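The Oltau Road Bus

The year Pui-shan Fu turned sixty she decided she would finally learn to bake her mother's pineapple cakes, and because she was a person who did not like to do a thing halfway, she also decided that she would do it without telling her sister. Her sister had the recipe. Her sister had always had the recipe, folded up in the tin with the good buttons, and had been asked for it so many times over so many years that the asking had become a kind of holiday tradition, like the burned chestnuts or the argument over who would drive home.

So Pui-shan took the Oltau Road bus on a Saturday morning in February, with a shopping bag on her knees and a scarf that was a good deal warmer than the day needed, and rode it all the way out to Dosteno, where Yi-chun Kao lived above what used to be her shop.

Yi-chun had sold cakes in that shop for 30 years. She had known Pui-shan's mother well enough to quarrel with her, and in that neighborhood, in those days, that was very well indeed. She was past eighty now and walked with a cane that she mostly used for pointing.

"You're late," she said at the top of the stairs.

"The bus was late."

"The bus is always late. You should have taken the one before it." But she had already put the kettle on, and there were two cups out, and a plate with a cloth over it, so Pui-shan knew she was forgiven, or would be by the second cup.

They talked first about people who had died, and then about people who had moved to be near their children, whom Yi-chun seemed to consider in the same general category. They talked about the Chu family, who had bought the corner house and painted the door an orange that you could see from the bus stop. It was nearly eleven before Pui-shan got around to the cakes, and she came at it sideways, the way she came at most things.

"I was thinking about Mother's filling," she said. "Whether she used the winter melon."

Yi-chun lifted one eyebrow. "Ask your sister."

"I have asked my sister."

"Ah," said Yi-chun, and drank her tea for a while.

Outside a truck was backing up, and somebody was shouting directions to it in a cheerful voice, left, left, no, your other left. Pui-shan looked at the photographs along the wall. There was one of the shop on its opening day with paper flowers over the door, and in the second row, squinting, with her hair pinned up under a kerchief, was her mother, younger than Pui-shan's own daughter was now. She had seen that picture many times and had never once noticed that her mother was holding a cake with a bite out of it.
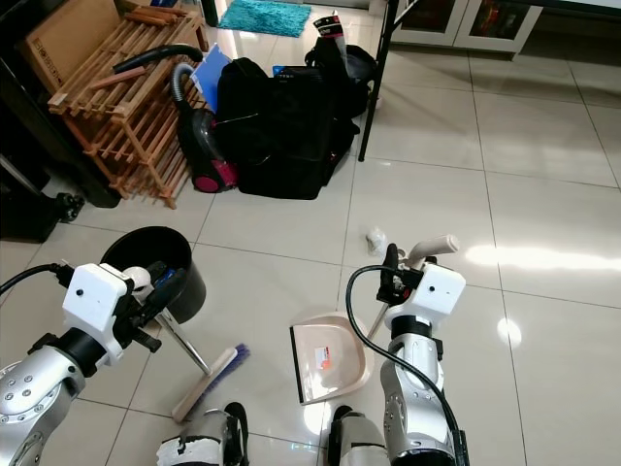
"She used half and half," Yi-chun said at last. "Half pineapple, half melon, when she was being careful with money. When she wasn't being careful it was all pineapple, and she cooked it down so long that the whole street smelled of it and the children couldn't do their lessons. Which one do you remember?"

Pui-shan had to think. What she remembered was standing on a stool. She remembered the pan, and the wooden spoon with the flat side, and being told she could stir as long as she didn't stop, and stopping anyway, to look at a cat. She remembered the smell turning a little dark, and her mother reaching over her head and taking the spoon without a word of scolding and stirring so fast that her bracelet rang against the side of the pan like a bell.

"The one that was a little bit burned," she said.

Yi-chun laughed so hard at this that she had to put her cup down. "That's the one! That's the one everyone came back for. I had customers asking me for it, and I told them I had no idea what they were talking about, I never burned a thing in my life." She wiped her eyes with the corner of the cloth from the plate, and that left the plate uncovered, and on it were six small square cakes, browned at the edges.

They were not her mother's. Pui-shan could tell that from the first bite, the crust was shorter and there was more salt in it. But there was something in the middle of the thing, some stubborn dark taste just under the sweetness, that made her sit down again although she had only stood up to reach the sugar.

"You let it catch," she said.

"Only for 3 minutes. At the very end, and you have to stand right there with it. You can't be looking at a cat."

"I never told you about the cat."

"Your mother told me about the cat. She told everyone about the cat." Yi-chun pushed the plate a little nearer. "She wrote it down for your sister afterward, you know, the whole recipe, with the weights. But she never wrote down about the burning, she was too proud to. So your sister has been making them very nicely all this time, and wondering what's wrong with them."

Pui-shan did not say anything to this. She was thinking of all the New Years she had sat at her sister's table and taken a second cake to be polite, and of her sister watching her chew. She had always taken that look for smugness. She turned it over in her mind now, the way you turn over a coin you find in an old coat, and it seemed to her that it might have been something else, and that she might have seen it years ago if she hadn't been so busy being annoyed.

They cooked until the light started to go. Yi-chun sat in the chair by the stove and pointed with her cane, and Pui-shan stirred, and the first batch was too pale and the second was frankly charcoal. The third one they ate standing up, out of the pan, with two spoons. Yi-chun told a long story about a flour salesman that had no ending, or had one that she'd forgotten, and then told it again with a different salesman.

"Take the rest," she said, when it was time for the bus. "And take the earlier one next time."

The bus was late. Pui-shan waited across from the orange door with the shopping bag held against her coat, where it was warm, and when she had found a seat near the heater she got out her telephone and looked at it for several stops. She was not a great one for calling people from buses. Her sister picked up right away, though, with the television going behind her, and wanted to know what was wrong.

"Nothing's wrong," said Pui-shan. "Do you remember when I let the filling burn? With the cat?"

There was a pause, and the television went quiet.

"It was a gray cat," her sister said. "Where are you?"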